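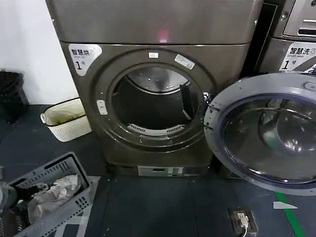

Does "smart" drying mean anything? The shared laundry at Drerkberg has the word on its labels, and I remain unconvinced. A cycle costs 30 more than it did in October, and my towels feel the same.

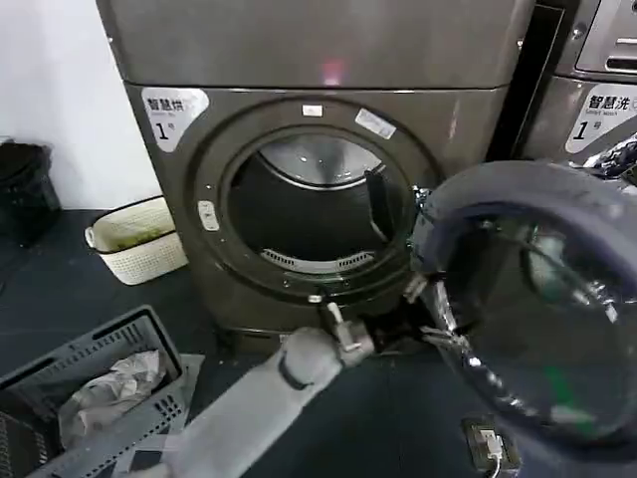 Mac Carthaigh thinks I'm being unfair, and that a clean lint filter matters more than any label. Fine — but that was true of dumb dryers too.
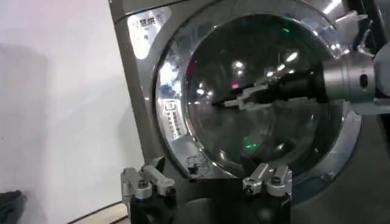

2 min read

Galent, the building manager, promises shorter cycles. I'll believe it when my jeans come out dry at the waistband.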